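Zelluvura Bench Handling Guide
Section 3: Setting up the table and running your first pick tasks

This section is for the people who will share a bench with the arm every day. You do not need to know any programming. If you have worked in the Grallstead kit room you already know the job the arm is going to take over: picking up small things and putting them in metal containers, over and over, until your wrist complains. We think you will enjoy handing it over!

Before you start, read Section 2 (stop button and safe distances). Have the bench log to hand.

3.1 Who does what

The arm changes the shape of the shift more than the length of it. Two roles replace the old packing rota.

Setter – lays out the table, checks the clamps, chooses the task on the Palora screen and signs the log.
Watcher – sits within reach of the stop button while a new task is being tried, and writes down what the arm found difficult.

Everyone who used to pack is trained for both, and you swap at the break. Ekene Ekwueme wrote the first watcher's notes and they are still the best thing to read on your first day. He spent years packing by hand, and he spots a bad grip coming well before the screen does.

3.2 Preparing the table

1. Clear the tabletop of everything the task does not call for. Pens, gloves and mugs go on the desk behind you.

2. Check both clamps with the orange handles. Each should be tight enough that you cannot turn it further with one hand.

3. Stand the backdrop along the far side of the table. Plain board or cardboard will do. Push it gently to be sure it will not fall forwards.

4. Place the container well in from the edge, somewhere the arm can come down on it from above.

5. If the task uses a spoon or similar, stand it in the container with the handle leaning away from the arm's path. 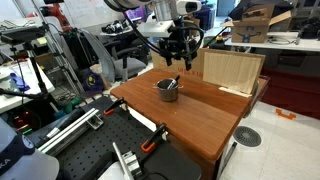

Fig. 3-1. Small pot with a utensil in it, under the gripper.

CAUTION: Never reach over the table to straighten a handle while the arm is live. Press stop, wait for the screen to show HELD, then reach.

Note: A handle that leans too far is the most common cause of a refused task. Refused tasks are good news in a way – the arm is telling you it is unsure before it tries anything.

3.3 Checking the space around the table

Walk right round before you switch on. It takes very little time and it soon becomes a habit.

6. Look at the floor. Cables should lie flat, and chairs should be pushed clear of the side where you will be walking.

7. Look along the edge of the black work surface next to the table. Nothing should hang over it into the gap.

8. Look at the light. Shiny steel throws back whatever is shining on it, and a strong glare can hide the rim from the camera. Turn the lamp or move the container by a hand's width, then check the picture on the screen again.

9. Go back to the container. If it has shifted while you were working round the table, put it back and check the handle again.

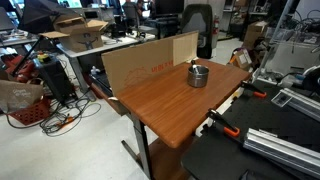

3.4 Starting a task

10. On the Palora screen, choose the container type: POT, CUP or BOWL. Choose by shape and leave the size setting alone.

11. Choose SLOW for the first 8 runs with any container the bench has not used before.

12. Say "starting" out loud, so that anyone nearby knows. Press START.

13. Watch the first approach all the way down. The gripper should come in over the table with clear air between it and the backdrop. If it looks too close to you, press stop. You will never be asked to justify pressing stop.

14. When the slow runs are finished, enter them in the log and change to NORMAL.

A full session is 60 runs, after which the setter and watcher change places. In August the Grallstead bench passed 1,000 logged runs. Leire Marín, who used to do the late packing, now spends the second half of her shift planning layouts, and several of the tips in this guide are hers. That is the part we are most excited about: the people who know the work get the time to improve it.

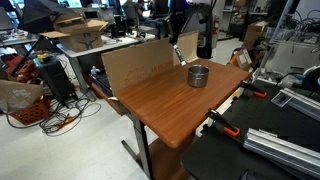
Bench Automation Team, Grallstead

A small cup needs more care than a pot. It is light, and a brush from the gripper can send it sliding. Use these extra settings whenever CUP is selected.

Approach height: HIGH
Closing force: LOW
Pause before closing: ON

Note: If the cup has a label, turn it to the same side every time. The arm does not mind, but your notes will be much easier to compare.

3.5 Picking up a pen or marker

Markers are a lovely test. They are narrow and smooth, and they quickly show whether the fingers are meeting squarely. Set the task up with a bowl on the table and use the wrist camera view for this one.

15. Select HOLD, then NARROW.

16. Offer the marker only while the screen shows READY FOR ITEM. Keep your fingertips at the far end, away from the gripper.

17. Let the fingers close on the cap. The barrel should stand straight, in line with the middle of the gripper.

18. Check on screen that you can still make out the bowl behind the marker. If the wire handles point towards the fingers, note it in the log under "handles". 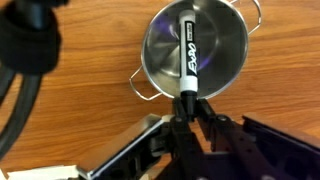

19. Press CONTINUE and let the arm finish. Do not try to catch a marker that drops. Pick it up once the screen shows HELD.

CAUTION: Keep paper and card away from the fingers. A loose sheet can be dragged along with the item.

3.6 If something goes wrong

The arm stops above the container and waits.
It cannot find the rim. Press stop, check the light as in step 8 and start again on SLOW.

The marker leans to one side.
The fingers have closed unevenly. Open them from the screen and offer the marker again. After 3 uneven closes, call Justinas Ramanauskas on the Reinholz support line.

The container moves when the gripper comes down.
Raise the approach height by one setting.

The screen and the table do not agree.
Believe the table. Press stop and write down what you saw, in your own words, before you clear the message.

3.7 End of session

20. Press PARK and wait for the arm to stop moving.

21. Take the container and any loose items off the table.

22. Complete the log, including the "what was hard" box. Kaja Avotiņš reads every entry and replies to most of them, so please do fill it in.

Section revised January 2025. Cleaning and finger changes are covered in Section 4.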